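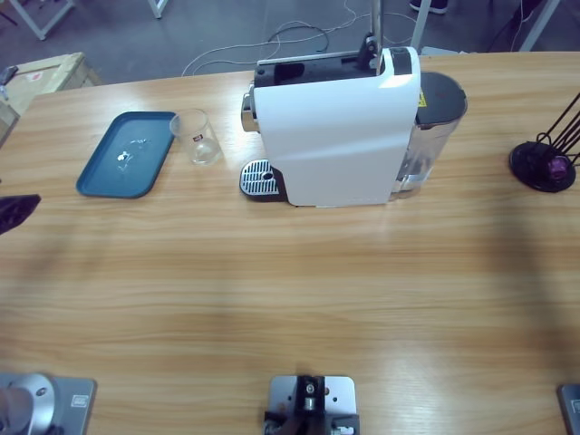 Idalina Valente had run the coffee counter on the second floor of Purwood for so long that people asked her for things that had nothing to do with coffee. Where the spare badges were. Whether the elevator was worth waiting for. So when the two-armed robot was moved up from the lab and given the job of making coffee for the whole floor, she was the one they sent to teach it, and she went in with her sleeves pushed up and her good pen behind her ear, because she had decided to love it. She had made her own cups on a big old Vieira with a steam arm. The robot had a white capsule machine, a clear glass beside it, a teal tray, and one purple thing like a capsule sitting on the base of the black stand. "It's like a kid's kitchen!" she said, and she meant it as praise.

Declan Ashby laughed from behind his laptop. "You should see what it does with the glass."

"Show me."

He showed her. The left arm came in over the wood, slow as a cat on a shelf, and closed on the tumbler and lifted it. Then it stopped.

"It's thinking," said Declan.

"It's scared," said Idalina. "It's holding too low. If I held a glass like that I'd be scared too. Tell it higher, up where it's got some room under the spout."

He typed. The arm set the glass down, came back, took it higher, and slid it onto the drip tray with a click so small and so neat that Idalina clapped. She clapped! Aicha El Khatib put her head around the door to see who was having a party.

By lunch they had it making coffee. It took almost 4 minutes a cup and Idalina could do one in the time it took somebody to find their wallet, but she stood through every one of them. She had things to say about all of it. The capsule wanted a little push at the end. You wait for the last drips, you always wait, or you get a brown ring on everything. Declan wrote it down as fast as she talked, and at some point he stopped typing commands and just listened, chin on his fist.

"How do you know when it's the last drip?" he asked.

She had to think about that one. "It hangs," she said. "The others fall. The last one hangs there and makes up its mind."

"I can't put that in."

"Sure you can. Wait until one hangs."

He got up and crouched by the table with his nose level with the spout, and they ran another cup, and he saw it. "Huh," he said, and went back and put it in.

Ayman Chamoun came by from the third floor in the afternoon. He had signed the papers for the thing, and he had a way of standing in doorways as if he might be needed elsewhere. He watched a whole cup get made.

"And you'll be all right with this?" he asked Idalina, more quietly than he had to.

She knew what he was asking. She had been turning it over since May, on the bus and in the shower. There were 219 people on the badge list now, and on a bad morning 40 of them stood in her line looking at their shoes. She was fast, and being fast meant she hadn't had a real talk with anybody before ten o'clock in years.

"Who's going to tell it when the coffee's bad?" she said. "It can't taste. Did you order somebody who can taste?"

Ayman looked at Declan. Declan looked at his laptop.

"I want that in writing," said Idalina. "My hours, same pay, and I'm in charge of it. And I want a chair. If it's doing the standing, I'm sitting down."

"I can get you a chair," said Ayman.

"And the other part?"

He took out his phone and started a message right there in the doorway, and read it to her before he sent it, and she made him change one word.

Behind them the arm had gone back for the glass. It took it high up, the way she'd said.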